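Teaching an arm to set the table: leader arm or hand guiding?
Hobby Arms > Training by demonstration
14 replies

tapegrid_lovisa
I finally have a table-setting task I'm happy with and I need to talk to people who get excited about this stuff! The job is simple: pick up a dish, put it in the square I call out. I'm collecting demos with a leader arm (I move the small one, the big one copies me) and I've got the first 12 done. My question is whether I should have been hand guiding instead, meaning grabbing the arm itself and walking it through. Anybody tried both on dishes?

moss_and_motors
Leader arm, every time. With hand guiding your own arm ends up in the camera view, and then the policy learns to look for your sleeve. I lost a whole April to that.

aarti_b
I'd push back on that a little. Hand guiding gives you a feel for contact that a cheap leader arm never will. When the finger touches the rim of a plate you know it right away in your wrist. For anything thin and flat I want that. You can replay the motion afterward with your hands out of the way and record the cameras then.

moss_and_motors
Replay works if the plate is in exactly the same spot as before. Mine never is.

aarti_b
That's what tape is for :)

tapegrid_lovisa
Ha, I'm already on team tape. This is what the wrist camera gives me, plate on the left and bowl up in the far square:

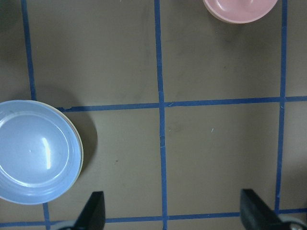

Malmo, Minnesota – 21st November

That line is my signature, the forum puts it wherever it likes. Anyway! The plate is over a tape line on purpose. I want starts that don't sit neatly in a square, so the policy has to go by the dish and leave the grid alone.

grip_o_matic
Love the blue and pink, easy to tell apart. Two things I'd look at. You've got a bright streak of glare in the middle of the plate, and if your lamp never moves the policy might decide that streak is the plate. Move the light between batches. Also the tape is the same color family as the plate. Mine got better when I went to a plain mat.

tapegrid_lovisa
Oh, the glare is a great catch. I'll shift the lamp every 8 demos and see. I'm keeping the tape though, I need it to score where things land.

farirell_fan
Don't touch the tape! A bit of clutter is good for it. My kitchen counter is a mess and the arm does fine there.

grip_o_matic
Clutter that changes is good. Lines that stay put for the whole dataset are something else.

aarti_b
How are you approaching the plate, Lovisa? Fingers wide and down over the rim from the side, or from above?

tapegrid_lovisa
Wide open, come in over the near edge, one finger inside the rim and one outside, close slowly. The bowl is so much easier, there's a real wall to hold. With the plate I keep rushing the close, and I can see it in the joint plots.

aarti_b
Then do the plate by hand guiding and the bowl with the leader arm. Mixed sets are fine as long as you keep the speeds close.

moss_and_motors
Mixed sets are how you get an arm that hesitates halfway there. Pick one.

aarti_b
We'll have to disagree, mine doesn't hesitate. I'll post my plots tonight.

tapegrid_lovisa
Please do! I'll run a small batch each way and put both up here, same dishes, same squares. Does anybody have a decent way to throw out the demos where I fumbled, or do you just watch every one?

grip_o_matic
I watch every one, at double speed, with coffee.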